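2021-08-10 – cord + trinket sorting, bedroom

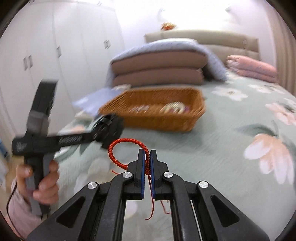 Red-orange braided cord, loop end up. Wicker basket on the bed behind.

Started on the cords for Tenmont. Braid is tight but the ends fray near the loop, need to seal them before they go in with anything else. Bracelets stay in the basket for now, cream and pastel ones togehter. Flowered bedspread is bad for finding small stuff – plain sheet next time?

Valentin wants 2 more cords in the same color, 59 cm each. Ask Rirka re: thread. Labels still not done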